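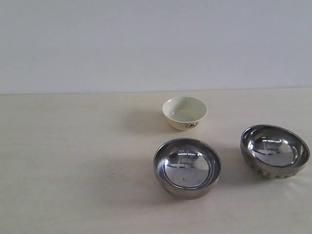

What happens to my ticket if the headline singer cancels the opening ceremony but the cricket match is still played?

In most leagues the ticket stays valid for the match and there is no refund for the ceremony. The ceremony and the match are usually sold as one entry, and the conditions say that the program can change. You can ask for a refund only when the match itself is abandoned before a ball is bowled, or moved to another day that you can't attend.

Wendis

Let me add some details to my question, I wrote it too short. I bought 2 tickets for the first night of our regional T20 league in August. The seller was Tivora, and I paid 228 for both, with the booking fee inside. The poster had the name of the singer in bigger letters than the names of the teams. Yesterday the league wrote on its page that she will not come and that a local band will play at 7 p.m. in her place. My sister is coming only for the music and she doesn't know what is a wicket. I would like to know if it makes sense to write to somebody, and to whom.

Gondal

I had a similar case two seasons ago, so I will tell you how it went for me. First you should open the confirmation email and look for the word "ceremony" in it. On my ticket it was written "Match 1 with opening ceremony", and no artist was named. When I wrote to the seller, they answered after nine days that the ceremony took place, only with another performer, so they owe me nothing. I think by the rules they were correct, although I was not happy.

If your ticket has the name of the singer printed on it, your position is better. Write to the seller and not to the league, as the seller has your money and your order number. Keep the message short. Put the order number, the row and the seats, and attach the poster. Ask one clear thing, for example the refund of one ticket. I made the mistake to write a very long letter about my disappointment and I believe they read only the first line.

There is also the resale page. The official one opens again some days before the match and you can't ask for more than the printed price. For the first night the tickets go fast even without a famous singer. Mine was in block 431, high up and behind a pillar, and it was sold the same evening. The booking fee did not come back to me.

Please check also what time the gates open. When the ceremony changes, sometimes the toss is moved too, and the ticket does not show the new time.

Yolanda Ríos

just go, the cricket is better than the singing anyway. last year they had nearly 40 minutes of fireworks and the first over started late. nobody gets money back from these people

Grastov

Contact the moderators | Terms of use | © Community Help, Sports and Events | Thread 3021 | Back to top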